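In Praise of the Boring Example

25th July

I have been asked more than once why anyone would spend a working day helping a robot fold sports clothes, and I have never come up with a short answer, so please forgive me for giving a long one. I think the people who gather examples for learning systems are doing the part that matters most, and I think we keep treating it as the part you hurry through to get to the interesting stuff.

When our group started on laundry back in February, the plan was simple. We would record 446 examples of folding, hand them over, and wait for good news. A sensible number, we thought! What we hadn't talked about much was which examples, and I've come to believe that this is nearly the whole question. You can gather 100 lovely, tidy folds of the same square towel and end up with a system that knows one towel very well indeed.

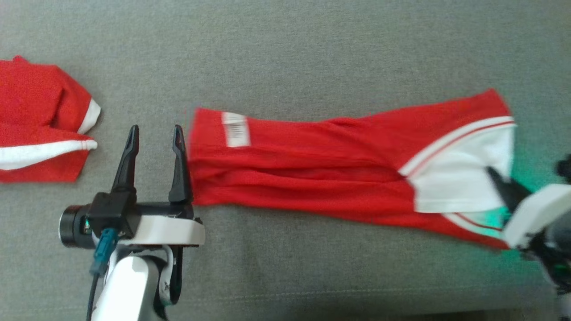 Takby Home Tasks Group | Opinion

Sports clothes are a wonderful teacher here, and I say that as someone who used to dread them. A long red piece with white side panels and thin piping doesn't have the friendly corners of a towel. One end is narrow and the other flares out, and the creases run wherever they like. With one arm at the wide end and the other over by the narrow one, the person steering has a real decision to make about where to take hold next, and that decision is what we are hoping to pass along. If it's made the same way every time out of habit, the system learns the habit. If it's made with a bit of thought, and a bit differently when the cloth lies differently, there is something in there worth learning.

So my first plea is for mess. Leave the next garment crumpled. Let the red things lie near other red things, because that is how a wash comes out in most homes I know (mine certainly). I would trade 65 careful, varied examples for a great pile of matching ones, and I have argued this with colleagues at some length — they will tell you at too great a length.

My second plea is for real rooms. We do some work on a plain bench at our Isico site, and a bench has its uses, but people put their laundry on the sofa. They always have. A gray seat cushion with a jersey dumped on it, a throw pillow farther down, curtains behind: a learning system ought to meet all of that early on, while it is still forming its ideas about what matters and what can be ignored.
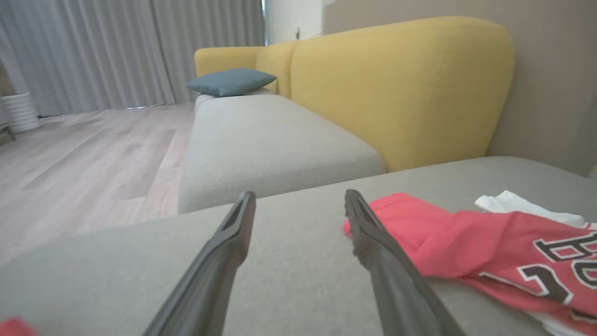 Takby Home Tasks Group, Uniyal Building

The close view from the gripper makes the case better than I can. Between those two fingers there's a good stretch of somebody's living space, yellow backrest and all, and the jersey is only a part of it, over to one side with its big numerals cut off at the frame's edge. A person knows at once which bit is the job. I find it quite humbling to remember that the system has to get there from examples alone, and that we are the ones choosing them.

I do understand the other side. Varied examples are slow, and they are hard on the people steering. We keep our notes in Caltis, and I went back through a batch of 13 that had been marked for removal as untidy. Most had a missed grasp followed by a patient second try. I asked for them to be kept. To my mind a recovery is worth having on record, and a collection with every stumble trimmed away gives a very odd picture of what folding is like.

What I'd ask of anyone planning this kind of work is to give the gathering its fair share of the schedule, and to let the people doing it have a say in what gets gathered. They notice things. They know which sleeve always catches and which fabric slides. Ask them before you set the target, and then, if you can bear it, set the target a little lower and give them the afternoon to try the awkward pieces.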